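Minutes of the Winter Meeting, Fernudura Neighborhood Clothing Swap
2019-12-28

The meeting opened at the Garnotach Hall with a full room and two kinds of cake. Minutes of the previous meeting were read and approved with one correction: the hall key is kept at Loureiro Bakery now, and the spare has gone back to the landlord.

1. Autumn swap
What a day that was! We took in 800 items, our best ever, and 60 households came through the door. Kids' coats were gone before lunch. The mending table was so popular that people were sharing chairs, and we'd love to have a second one in spring. Leftovers went to the Tirnik thrift store, which was very glad of the wool things.

2. Money
Hall rent is paid through the end of April. The donation jar covered the tea, the printing and new hangers, with 31 dollars left over. Agreed to put that toward thread, needles and a decent pair of scissors (the old ones can barely get through paper).

3. Spring swap
To be held in April, same hall. Doors open an hour earlier for drop-off this time. Flyers will go up at Loureiro Bakery and at the Tirnik bus shelter. A suggestion to charge at the door was talked over and turned down by a wide margin. Everybody wants this to stay free.

There was a long and lively talk about sizes. Agreed to sort tops by chest measurement, as labels vary so much from one maker to the next. Baby clothes stay sorted by age.

4. Folding and display
Agreed that T-shirts should be folded with the print facing up, so people can spot a favorite from across the table. Baskets for shirts, flat stacks for plain cloth and linens. Heavy sweaters go on the low shelves, never on hangers.
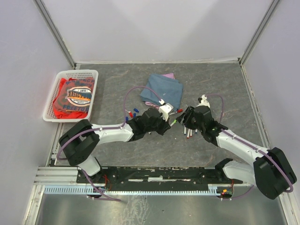
A member from the Garnotach side replied that prints are all very well, but grown-ups look for the size first, and could each shirt have a paper tag pinned at the collar? Warmly received. Tags will be tried on adult shirts in April, and if they slow down the sorting we'll go back to the old way.

5. Other business
Bag shortage: please start saving paper bags with handles now. The big mirror needs a new foot.

The meeting closed after a second round of cake. Next meeting to be posted on the hall door.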